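30 Apr 2019

Spent most of today on the house rules for the handheld grippers, which I've been promising since we moved the desks. The old sheet was written for the Nurska arm and half of it makes no sense for a tool you carry around in your own hand (there's a whole paragraph on fence interlocks!). So I started over, and I kept it to one page so people will read it.

What's in so far:

Wipe the grip pads before the first recording of the day, and again after anything greasy. Log it in the Cletach sheet, even if you think they looked clean.

Check the markers before you start. If a corner is lifting or scratched, swap the whole marker. No tape over the top – tape shines, and we lost 171 recordings that way before anyone looked at the tracking numbers. I'm still sore about it.

One task, one operator, one name in the log. If you hand the tool over halfway, stop and start a new recording.

Drinks get a lid or they go somewhere else, unless the drink is part of the task. I know, I know, I'm the worst offender.

Cables go behind the monitor. I went back and forth on whether to make this a rule or a wish, and for now it's a rule.

Anything with a face in it gets blurred before it leaves the lab drive. That one isn't up for discussion, and the Clakside people want it in writing anyway.

Then I went through the last batch against the new page to see how we'd do. Out of 253 recordings I had to flag 3, all for missing log entries, so the tools themselves are being treated pretty well. The grip force check is still a mess though. The Šťastný gauge reads fine at the low end and then wanders, and I don't want to put a limit on the page that we can't measure. Left it blank with a pencil note. If the gauge isn't back from calibration by August we should just buy a second one.

Service interval: I wrote 4,000 closes per set of pads. It's a guess based on when the last two sets started to slip, so please shout if yours go sooner.
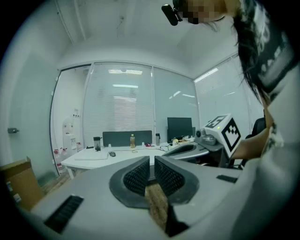
Do the rules still apply if you're only practicing and not saving anything? They apply in full, apart from the log entry, because a dirty pad or a bad marker from practice is still there when the next person hits record.

Still to do: find a place on the wall for the page, ask for a bigger box of markers, and rewrite the bit about charging (I wrote it before lunch and it reads like it). Also the sheet needs a column for pad set number. Will add that tomorrow.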